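Foro Musia > Taller de robótica > Proyectos de alumnos

Simulación bimanual: la garra cierra antes de llegar

jaxon_fehr
Sábado, 2 de septiembre de 2023
Proyecto de segundo curso, grupo de Zübeyde Türkmen. Tenemos dos brazos en simulación y una política entrenada con 389 episodios. En 16 de cada 17 pruebas la garra cierra antes de alcanzar el objetivo. El control va por posición articular, sin fuerza.

La mesa es blanca y lisa, con una estructura de madera al fondo. Las sombras de los brazos caen sobre el tablero: 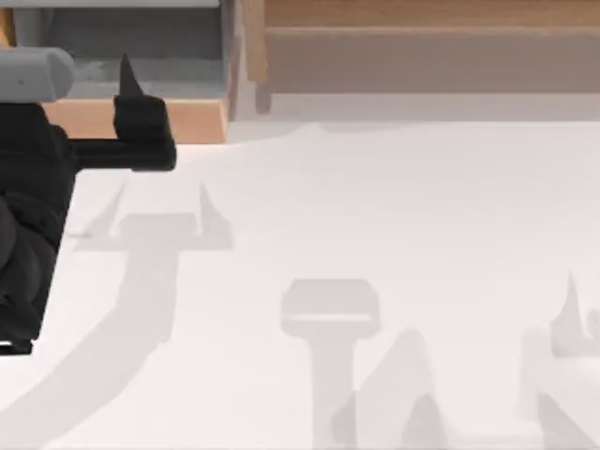 Aarne: yo miraría primero el retardo entre observación y acción. Si al grabar desplazasteis las acciones un paso, el cierre sale adelantado siempre.

jaxon_fehr
Revisado. Los índices coinciden.

lise_s
Discrepo con Aarne. Con sombras tan extensas la política puede estar usándolas como referencia de altura. Mueve la luz y repite con la misma semilla.

aarne_sj
Las sombras dan información válida si la luz es fija. Quitarlas empeora la estimación de profundidad con una sola cámara.

lise_s
En simulación, sí. En noviembre tienen que pasar al brazo real.

dkowalchuk
¿Normalizáis la apertura de la garra aparte de las articulaciones?

jaxon_fehr
No, todo junto. Reentreno con la garra separada, semilla 2389, y subo las curvas.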